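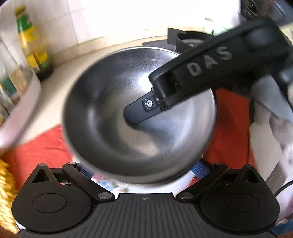 One respondent in Curnivow wrote that she had filled in the town's online survey twice and still could not say what it was for. Others made similar remarks in the open comment field, and these comments shaped the questions in this section.

Figure 3. Pan with detachable handle.

4.2 Who answers, and through which channel

The two towns used the same consultation plan but not the same mix of channels. Curnivow relied mainly on an online survey, which was linked from the town website and from the water bill. Mestovis ran the online survey as well, but also mailed a paper form to 500 households drawn from the property roll and held evening meetings in the library. The survey in both towns was set up on the Cenell platform, with the same wording and the same order of questions. The consultation opened in January and closed on 24/02/2018.

In total, 3805 usable responses were received across both towns and all channels. We removed forms with no answers beyond the postal code. We kept forms that were only partly filled in, and for these we used whatever answers were given. This means that the base differs slightly from one question to the next.

Paper forms came back more slowly than online ones, and 185 of the mailed forms were returned before the deadline. People who used the paper form were older on the whole and had lived in town longer. They were also more likely to write something in the comment field, often at length. Online respondents tended to skip that field, especially when they answered on a phone.

The meetings drew a different group again. Many who came had been to a council meeting before, and several said they had also answered the survey. We could not match meeting sign-in sheets to survey responses, so some residents are probably counted in both. Meeting notes were therefore coded apart from the survey and are not part of the total given above.

Topic mattered as much as channel. Questions on road repair and snow clearing were answered by nearly everyone who started the form. Questions on the long-range land use plan were left blank far more often, and the comments suggest that the wording was part of the problem. Terms such as "infill" and "density target" were not explained in either town. Residents of the Juhl district in Mestovis, where a rezoning request was already before the council, were an exception – they answered the land use questions at a high rate and often named specific streets.

Two limits should be kept in mind. First, the online link was open to anyone, and we have only the postal code to show that a respondent lived in the town. Second, neither town asked about income or household language, so we cannot say how well the responses reflect the wider population on those points. The results in Section 4.3 are reported by channel and are not weighted.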